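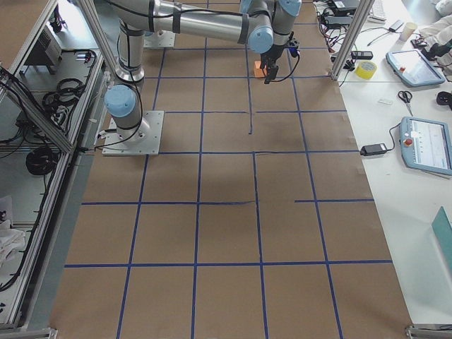 I finally gave in and bought a cordless planer in June, and I've had enough emails asking what I make of it that it can have this month's tool corner to itself. If you're only here for the swap list, it's further down the newsletter and the belt sander has already gone, sorry!

For years I've done all my door trimming with a hand plane. I like a hand plane. It's quiet, it fits in a coat pocket (a big coat) and the shavings light the stove. But we had three doors to ease after the new carpets went in, then my sister's back gate, then the shed, and by the end of it my wrists were telling me off every morning. So I went down to Gustico on the trading estate and spent a happy hour picking things up and putting them down again.

The choice came down to two. The Plirnunex was the cheaper one and felt lovely in the hand, but the depth knob clicked round so easily that I moved it twice just by shifting my grip. The Rendard was heavier and uglier and the knob stayed put. I bought the Rendard.

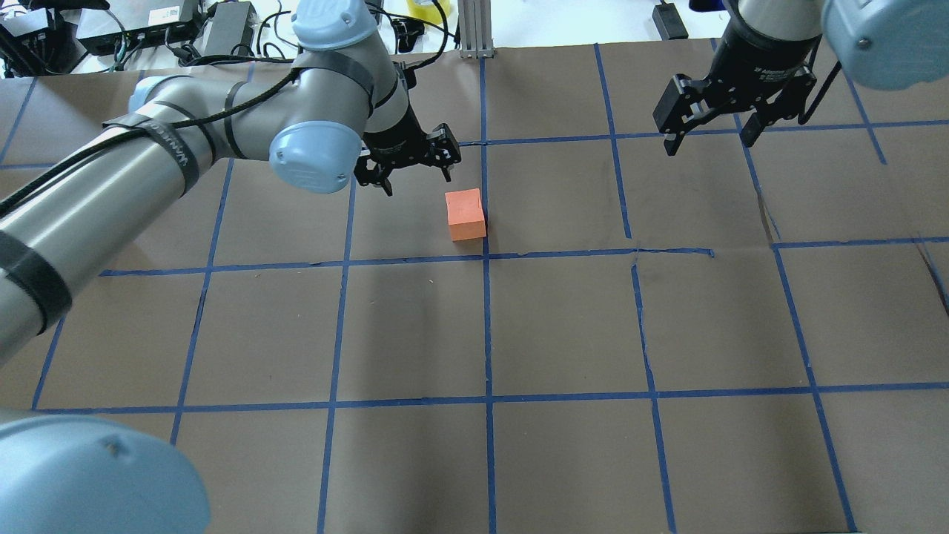 I'd been warned about the noise and it is loud, much louder than my drill, so ear defenders every time. The mess is the bigger surprise. It comes with a little cloth bag that fills up before you've reached the end of a door, and after that it just spits chips down your sleeve. I now run it off the workshop vacuum with an adaptor and that's far better, though the hose does like to catch on the corner of whatever you're planing.

A few things I've picked up so far, mostly by getting them wrong:

- Set it shallow. Shallower than that. You can always take another pass, and my sister's gate has a step in it you could stand a mug on.

- Press on the front at the start of the cut and ease the weight to the back as you come off the end. If you don't, it dips and takes a bite out of the last inch.
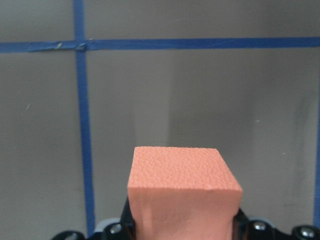
- On the top or bottom of a panelled door you'll be going across the end grain of the uprights, and it will split off a chunk if you run straight out. Come in from both sides and meet in the middle, or clamp a bit of scrap to the far edge and let that take the damage.

- Check for nails and old screws first. I went over the shed door with a magnet and still missed one -- new blades, please.

- Wait for it to stop spinning before you put it down. Mine takes a good few seconds to run down and I've already got a neat groove in the bench to remember it by.

The blades are the reversible kind, so when one edge goes dull you flip it over and carry on, and when both are gone you bin it. Changing them is fiddly. There are three little bolts and the spanner lives in a clip on the handle, which it falls out of. Take the battery off before you go anywhere near them, even if you're only having a look.
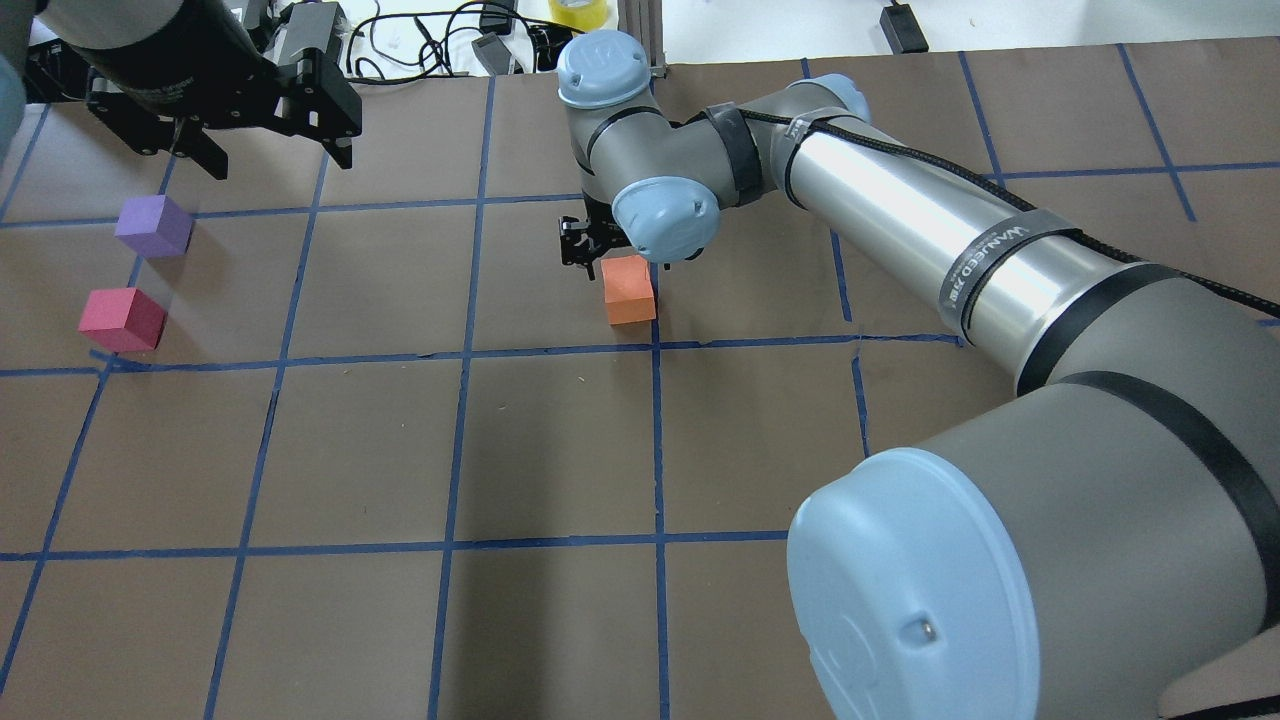 Battery life has been fine for what I do. I got through two doors and a bit of the gate on one charge, and by then I wanted a cup of tea anyway. If you've got a whole house to do I'd want a second battery, and they aren't cheap, so have a look at what you already own and whether anything will share.

Would I get rid of the hand plane? No chance. I still use it for the last shaving or two and for taking the sharp edge off the corners, where the powered one is far too keen. But for getting rid of the bulk it has been a joy, and the wrists are speaking to me again.

One more bit of news while I'm on the subject: Yimer are doing their blade sharpening morning again on Fri 21 August, from 8 until they run out of coffee. They'll do hand plane irons and chisels while you wait. They won't touch the throwaway planer blades (I asked), so leave those at home. Wrap your edges in something, put your name on the handle, and I'll see you in the queue.

8 comments
Shared 200 times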